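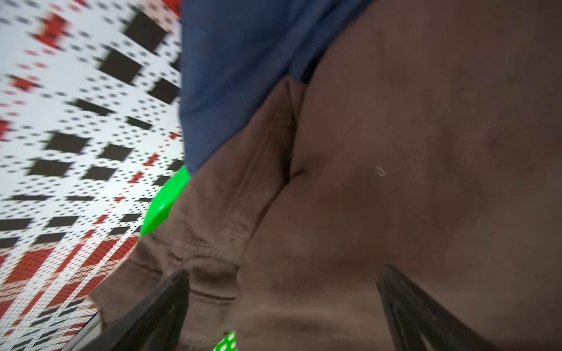
May 17, 2024

Ok so. I have worn the same brown pants for basically all of April and half of this month and I want to write down how that happened before I forget, becuase three people have asked and I keep giving a different answer.

Short version: I stopped buying clothes for a year. Long version is messier.

Last spring we moved. Smaller place, one closet between two adults, and the closet has a pipe running through it. I unpacked four boxes marked CLOTHES and got to the third one before I sat down on the floor. Five gray sweaters. A linen thing I wore to a wedding and then never. Jeans in three sizes, which is its own story and not one for today. I added up what I'd spent on clothes the year before, going through card statements with a pencil, and got $2,387. Which might be nothing to you. It was a lot for somebody who wears the same stuff every day and complains about having nothing.

So, rules. I made them up that night on the back of a moving company receipt.

No new clothes for a year. Underwear and socks don't count. Shoes only if a pair dies. Secondhand counts as buying (I went back and forth on this for a week, my sister thinks I'm wrong, she may be right). Gifts are fine but no hinting.

The first month was easy. First months always are with me, ask my sourdough. I felt very clean and light and talked about it too much at dinner.

Second month, bad. I didn't want any particular thing, I just wanted to look. I'd have the tab open before I noticed. Unsubscribed from everything — Priline was the worst, they were emailing me every single day, sometimes twice, and I'd been opening them all like they were from a friend. The emails stopped after a couple days and then the paper catalog came. I put it straight in the recycling and then went out and got it back out of the recycling. Read it in the car. Not proud.

Then things started wearing out and it got more interesting.

A sweater elbow went first. I'd never darned anything. Borrowed a library book with photos from the seventies, hands with very nice nails, and made a lumpy sort of waffle over the hole. It held. It looks like a waffle. I wear it anyway, mostly at home.

Then a zipper, which I did not even try. Danang Sumampouw has the alterations counter at the back of the dry cleaner on our street, and he replaced it while I stood there, and also told me I'd been washing everything too hot. He turned my shirt collar inside out to show me where it was going. I'd honestly never looked at the inside of a collar. He said wash cool, inside out, hang it, and stop using so much soap, everyone uses too much soap. I use half now. Clothes come out the same. I don't know what I was paying for.

Things I got wrong, quick list because I have to leave soon:

Washed a wool skirt on what I thought was the wool setting. It's a skirt for a doll now.

Gave away too much in month one, in the clean and light phase. Including the rain jacket. Then it rained. I borrowed one from work until October, which is cheating probably.

Told everyone. Don't tell everyone. People watch what you have on, and one coworker asked if my scarf was new in a voice like a customs officer. It was from 2 winters ago!

Bought a coat. Yes. November, the Jellberg outlet off the highway, it was marked down and I was cold and my mother was there. I took it home, tags on, hung it over the pipe, looked at it for a weekend and drove it back. Forty minutes each way. So I don't think it counts but I'm putting it here.

What I ended up wearing is a much smaller pile than I thought. I tried one of those projects where you turn the hanger around when you wear something, and at the end of winter most of the hangers hadn't moved. Same few shirts. Same two sweaters, one with waffle. And the brown pants, which I'd had for years and never thought about, they were my painting-the-hallway pants. They go with everything. They're soft in the way stuff only gets after roughly 100 washes. I wore them to my niece's recital and to the dentist and to a job thing where I was supposed to look serious, and it was fine every time. I did have to have them hemmed again. Danang did that too, and wouldn't let me do it with the iron-on tape, he had some opinions about the tape.

Money. I didn't save the whole amount obviously. There was the zipper, the hem, thread, a decent pair of scissors, and boots when the old ones died (allowed, see rules). Most of the rest went on the car, so I can't point at it and say look. But it went on the car and not on a credit card, which is new for us.

The year was up a few weeks ago. I thought I'd go straight out and shop. Had a list and everything. It said: rain jacket. That was the list.

I got the rain jacket. Green, used, the pockets are too small for my phone. I wore it home even though it was sunny.

Am I doing another year? Don't know. I want a summer dress and I don't want to have to write a whole post about wanting a summer dress. Maybe a looser version, like one thing per season, and I have to get rid of nothing to make room. My sister says that's just called shopping normally.

If anybody has a good way to get candle wax out of corduroy please put it in the comments, I tried the iron and paper bag trick and now there's a shiny patch the size of an egg. Ok, I'm late, dishes are still in the sink, more next week if the laptop charger holds out.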